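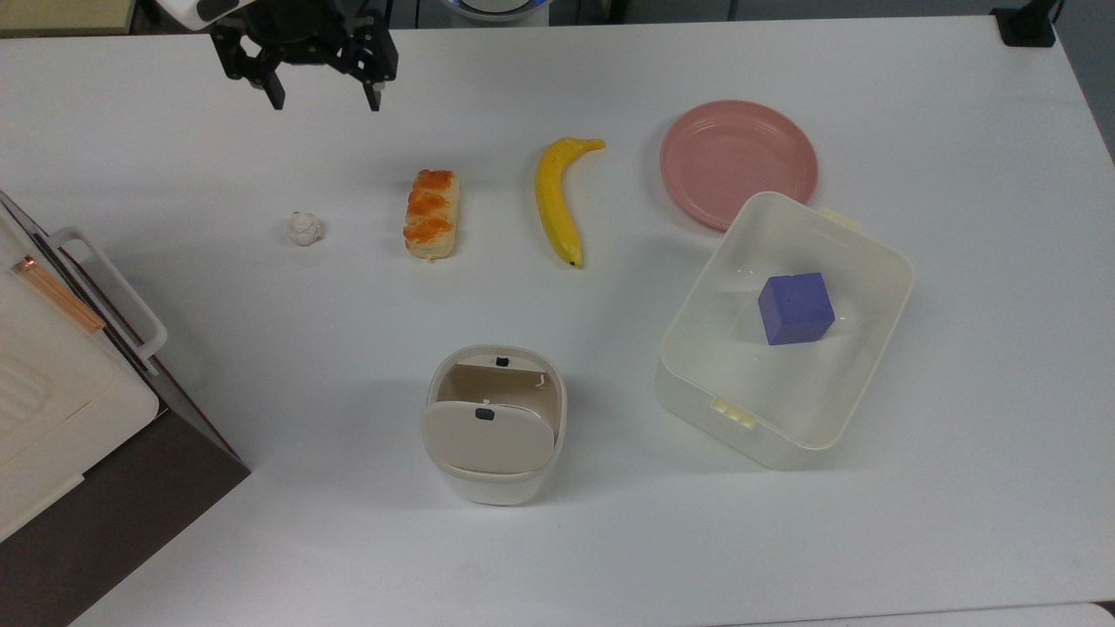 Inicio | Análisis | Pinzas y efectores | Visión | Visitas | Archivo

Travari en la jornada de puertas abiertas de Mosoti: pinza de dos dedos para mesa de trabajo

El martes, 20 de mayo de 2025, Mosoti abrió su sala de demostraciones a integradores y prensa técnica. El motivo principal era la Travari, una pinza eléctrica de dos dedos destinada a manipulación ligera sobre mesa, que la empresa vende con su propio soporte, el controlador y un paquete de rutinas de agarre. Pasé la mañana en el puesto y parte de la tarde con el software. Lo que sigue es una valoración de producto a partir de esa visita, sin ensayo de larga duración y sin unidad cedida.

Qué se vende

El conjunto básico incluye la pinza, el soporte de acoplamiento a la muñeca, un controlador de armario pequeño y la licencia del entorno Closelum, que es donde se definen las tareas. El precio comunicado en la jornada es de 2.686 euros para el conjunto básico y de 3.779 euros con el módulo de control de fuerza. Ambos sin impuestos y sin el brazo. La garantía es de 2 años, ampliable a 3 si la puesta en marcha la hace un integrador homologado.

Hay una tercera modalidad, de alquiler, sobre la que no se dieron cifras.

Construcción

El mecanismo es de placas y bielas vistas, en negro, con dos dedos rectos y estrechos. La elección tiene consecuencias conocidas. A favor, el dedo entra bien entre piezas próximas y la geometría se inspecciona de un vistazo: cualquier holgura o tornillo flojo se detecta sin desmontar una carcasa. En contra, las articulaciones expuestas acumulan polvo y no hay fuelle ni funda en el catálogo. Para un laboratorio o una línea de montaje limpia es aceptable. Para envasado con producto pulverulento yo no la propondría.

Las puntas son intercambiables. Se fijan con dos tornillos por el lateral y el cambio exige repetir la calibración de cierre, operación que el técnico de la sala ejecutó desde el controlador sin necesidad de portátil. Eché en falta una marca de posición en el alojamiento; si la punta queda ligeramente girada, el error no se advierte hasta que la rutina de calibración lo rechaza.

El soporte que une la pinza al brazo es metálico y está bien mecanizado. Su altura resta alcance vertical útil, y en mesas con cámara cenital conviene revisar la cota antes de comprar.

La mesa de demostración

Mosoti trabajó sobre una mesa blanca con objetos sueltos: un bollo de juguete con la parte superior trenzada y brillante, un plátano amarillo también de juguete, un plato rosa poco profundo y una pieza blanca pequeña, abultada, del tamaño aproximado de una nuez. Un contenedor grande de plástico blanco, abierto por arriba, tenía dentro un cubo morado. Había además un cubo pequeño con tapa de dos hojas.

Como selección de ensayo me parece razonable, con una reserva importante. El repertorio cubre formas que dan problemas distintos a una pinza paralela: el plátano obliga a elegir la orientación de cierre respecto a la curva, el bollo tiene un eje largo evidente y una superficie superior irregular, y el plato, tumbado, apenas ofrece borde por donde entrar. El solape entre el borde inferior del plato y el canto del contenedor complica además la segmentación, porque parte del contorno queda oculta. La pieza blanca sobre mesa blanca es la prueba más severa para la visión, y la incluiría en cualquier protocolo de aceptación.

La reserva es que son objetos de juguete. Una rutina que funciona con un plátano de plástico dice poco sobre lo que hará con fruta real, cuya piel se marca, y tampoco informa sobre variabilidad entre piezas. Se lo planteé a Tumaini Mbwambo, responsable de aplicaciones de Mosoti, que respondió que la jornada estaba pensada para enseñar planificación de agarre y que los ensayos con alimento se hacen bajo contrato. Es una respuesta correcta, pero deja sin cubrir el caso de uso que figura en la portada del folleto.

Funcionamiento observado

Seguí varias secuencias de recogida y depósito. La aproximación es vertical por defecto, con los dedos hacia abajo y una apertura previa que el programa fija según la anchura estimada. El movimiento de cierre es regular, sin golpe final audible. Con el bollo, la pinza cerró por los costados y el traslado fue estable. Con el plátano hubo más variación: una de las tomas quedó desplazada hacia un extremo y la pieza giró al levantarla, aunque no se soltó.

El plato fue lo menos convincente. El planificador propuso primero una toma por el borde libre que el operador canceló, y la segunda propuesta se completó con una inclinación que no valdría para un plato con contenido. No es un defecto atribuible solo a la pinza. Con dedos rectos y sin ventosa, una pieza tan baja es un caso límite, y habría sido preferible decirlo en la presentación.

La extracción del cubo del contenedor salió limpia. Las paredes del recipiente rodean la pieza y el contenedor estaba algo girado respecto a la mesa, de modo que la orientación de entrada tiene que respetar el hueco libre. Closelum lo resolvió sin intervención. Al pedir que se repitiera con el cubo pegado a la pared, el sistema devolvió un aviso de colisión y se detuvo, comportamiento que considero adecuado.

La pieza pequeña blanca se localizó con la iluminación de la sala. Al reducirla, la detección se volvió intermitente. El técnico subió el umbral y aparecieron falsos positivos en las zonas grises de sombra. Quien vaya a trabajar con pieza clara sobre fondo claro debería presupuestar iluminación propia o cambiar la superficie.

Closelum

El entorno organiza cada tarea como una lista de pasos con condiciones de entrada y salida. Quien venga de la programación por bloques lo entenderá pronto; quien venga de scripts lo encontrará limitado hasta que descubra que cada paso admite código. La documentación de esa parte es escasa y está solo en inglés.

Aprecio que el registro de eventos guarde la apertura real de los dedos junto a la ordenada. La diferencia entre ambas es el dato más útil para diagnosticar una toma fallida, y en otros productos de esta gama hay que extraerla a mano. La exportación se hace en texto separado por tabuladores.

Puntos débiles: la simulación no representa el cable de la pinza, el editor no permite comparar dos versiones de una misma tarea y el deshacer se pierde al cambiar de pestaña. Thắng Bùi, que llevaba el puesto de software, indicó que la comparación de versiones está prevista para octubre. De las otras dos cuestiones no hay fecha.

Comparación breve

La alternativa directa en mi experiencia es la Boleo, que llevo utilizando tiempo suficiente para conocer sus manías. La Boleo tiene el mecanismo cerrado y se limpia mejor. Su controlador ocupa más y su registro es pobre. En tomas estrechas, la Travari tiene ventaja por la forma de los dedos – siempre que la carga sea ligera. En piezas planas ninguna de las dos resuelve el problema sin puntas especiales, y Mosoti todavía no las comercializa.

El módulo de fuerza

Se mostró en un puesto separado y con poco tiempo. La lectura en pantalla era estable en reposo y respondía con rapidez al contacto. No pude comprobar la repetibilidad ni la deriva, de modo que no me pronuncio sobre el sobreprecio. Para manipular objetos rígidos de forma conocida, el conjunto básico parece suficiente.

Organización de la visita

Grupos reducidos, turnos cumplidos y acceso real al puesto, con posibilidad de pedir repeticiones. La sala tenía mala acústica y la charla inicial se siguió con dificultad desde el fondo. Las hojas de datos repartidas no coincidían con la web en la masa de la pinza; Mosoti se comprometió a corregir la versión en papel.

Valoración

Mecánica: buena, con la limitación de las articulaciones expuestas.
Software: suficiente, con un registro de eventos por encima de lo habitual.
Visión: dependiente de la iluminación y del contraste.
Documentación: insuficiente.
Precio: ajustado en el conjunto básico; sin opinión sobre la versión con control de fuerza.

La recomendaría a laboratorios docentes y a integradores que trabajen con pieza rígida, ligera y con contraste frente al fondo. Para alimento, pediría un ensayo con producto propio antes de firmar. Para vajilla y piezas planas, esperaría a que existan puntas adecuadas. Queda pendiente una segunda prueba con la versión de Closelum anunciada, si Mosoti cede una unidad.

Contacto con la redacción | Aviso legal | © 2025 Todos los derechos reservados | Volver arriba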